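About Lilotero

Welcome, and thank you for taking the time to read about us! We are a small company of five people, and we work with pairs of robot arms that handle soft, floppy, awkward household things, the kind that never lie the same way twice. We started out in a spare room behind the Stasar print works, with one secondhand arm and a great many dish towels, and we have since grown into the whole ground floor (and a bit of the hallway, to the dismay of our neighbors with bicycles).

Most company pages tell you about awards at this point. We have one, from the Stustness trade fair, and it is on the shelf by the kettle. But visitors and new customers nearly always ask us about the October stop, so we would like to tell it properly, in our own words.

By that October our first two-arm station had been running for 700 hours and we were, I'm afraid, rather comfortable with it. On run 1291 the right arm closed on a fold of cloth, missed, and began pushing down on the table with far more force than it should have. Masaru Wada was standing beside the station and pressed the red stop button, exactly as he had been trained to do. The left arm stopped. The right arm did not. Masaru reached in to pull the cloth away, which anyone might have done in the moment, and the forearm came around and caught the back of his hand against a post. He had a deep bruise and two stiff fingers for a couple of weeks, and we had a very quiet office.

It took Miyuki Oshima and Takeshi Ishida two days to find the cause. When we had swapped the right arm's power supply over the summer, its new feed had been connected ahead of the stop relay instead of behind it. The button had been cutting power to one arm only ever since. Our weekly check at that time was to press the button and see that "the robot" stopped, and whoever did the check happened to be watching the left arm, which is the one nearer the door. I did it myself at least twice.

We wrote to every customer that same week, including the Yoshida laundry, who had a station built to the same drawing. Theirs was wired correctly, but we drove out and tested it in front of them anyway – and stayed for lunch, which was kind of them under the circumstances.

A good deal changed after that. Each arm now has its own test, done with that arm moving, and two people sign for it. Any work on a power supply, however small, takes the station out of use until both tests have been passed again. We limit the closing force when a gripper comes down near a hard surface. And hands stay out until the main switch is off, even when something is tearing or slipping and every instinct says grab it. Before we let the rebuilt station go back to ordinary work we ran 2000 stops on it, which was every bit as tedious as it sounds, and the two that were slower than we liked led us to a worn relay we would otherwise have kept.

These days the soft-goods work goes on much as before, a little slower and with a good deal more care around the fingers. 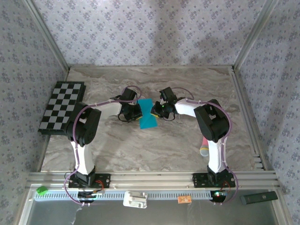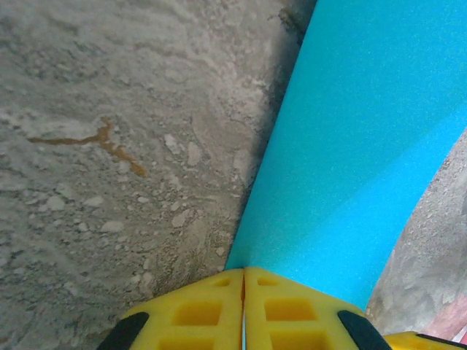 Minoru Kawaguchi wrote to us after reading an earlier version of this page, and he asked whether two signatures really help if both people are looking at the same arm. It was a fair question! He suggested that each signer be given one arm by name and stand on that side of the station, and that the pair change sides the following week. We took up the idea, and it has been part of the check sheet since May 15, 2026.

If you would like a copy of the check sheet, or the full report on the October stop with the wiring drawings, please write to Wilma Laing at our front office and she will gladly send you both.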